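Skaro Hand-Held Two-Finger Gripper

Home / Equipment / Hand tools and grippers / Skaro

Sold and supported by Stomutberg
Page updated 2019-01-24

Overview

The Skaro is a two-finger parallel gripper that a person holds and works by hand. It is meant for groups that want to find out which household and shop-floor chores a machine could take on, before they pay for an arm to do them. You pick things up with the same fingers and pads that would go on the arm. If you can't do the job with the Skaro in your hand, an arm fitted with the same fingers is not going to do it either.

Most of our customers use it for tidying, packing, sorting returns and clearing tables. A few use it on assembly benches, where it does well with large parts and poorly with small ones.

Can machines do these chores yet?

Some of them, under supervision, and slowly. We sell this equipment and would like to give a better answer, but buyers who expect a finished home helper send the unit back.

Picking one known object off a clear table is a reasonable job for a machine today. Putting it into an open box is also reasonable, as long as the box stays where it was and there is space left in it. Things get harder once the box is half full, the flaps fold inward, or two items are touching. Glossy and see-through packaging is still a problem for many cameras.

Spray bottles are a good test. They roll when they lie on their side, the pump end is wider and lighter than the body, and the body gives a little when squeezed. A person sorts this out without thinking. A machine has to choose where to close, how hard to press and which way to turn the bottle on the way up.

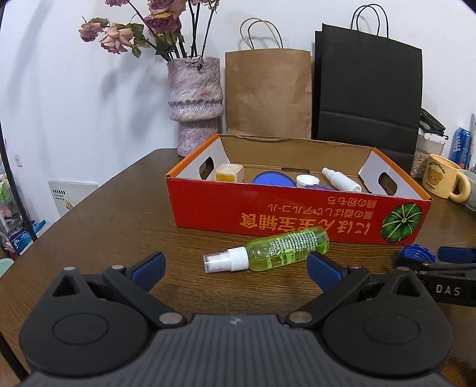

Skaro with blue pads, open over a green spray bottle. Packing box behind.

The same test can be made harder without buying anything. Leave the box on a table that is already in use, with bags, mugs and a vase nearby, and the arm now has to plan a path past things it must not knock over. In our experience this is where most packing routines fail. The grip is usually fine – it is the elbow that hits the vase.

Jobs we consider ready for a supervised trial:
Moving bottles and jars from a table to an open box
Sorting closed containers by size
Returning items of one kind to a shelf with marked places

Jobs we do not recommend yet:
Folding clothes or bags
Opening and closing pump or screw caps
Anything with full, open cups
Reaching into a box where items are stacked more than one deep

Design

Both fingers move together and stay in line with each other through the full stroke. The pads are soft and rounded at the tip, so they can get under the side of a round object lying flat. They can be changed without taking the fingers off.

The body is ribbed for a steady hold during long sessions. Weight is kept low and close to the wrist. People with small hands may want the short handle, which is sold separately.

Using two units

Many chores need two hands. One holds the box still and the other fills it. Two Skaro units can be used together by one person, left and right, and the Mornar bench stand holds either one when it is not in use. Order both units at the same time if you can, so that the pads come from one batch.

Pads and wear

A set of pads is rated for 3,000 grip cycles on smooth plastic and 1,000 on cardboard, which is rougher than most people expect. Wipe the pads with a damp cloth at the end of the day. Do not use alcohol cleaners, as they harden the surface. Replace both pads together, even if only one looks worn.

Dust from boxes builds up at the finger joints. Brush it out weekly and do not oil the joints.

Specifications

Fingers: 2, linked
Operation: by hand, right or left
Pad life, smooth plastic: 3,000 cycles
Pad life, cardboard: 1,000 cycles
Spare pad sets included: 1
Warranty: 9 months, pads not covered

In the box

Skaro gripper
Spare pad set
Joint brush
Hex key
Printed guide

Accessories

Mornar bench stand
Seixas arm adapter – fits the same fingers to a robot wrist
Short handle
Firm pads, for heavier parts

Ordering

The Skaro ships assembled. The Seixas adapter is on back order and new stock is due in May. Orders that include the adapter will be held until it arrives unless you ask us to split them. Returns are accepted on unused units in the original packing.

For trial units or school pricing, use the contact form and tell us which chore you have in mind.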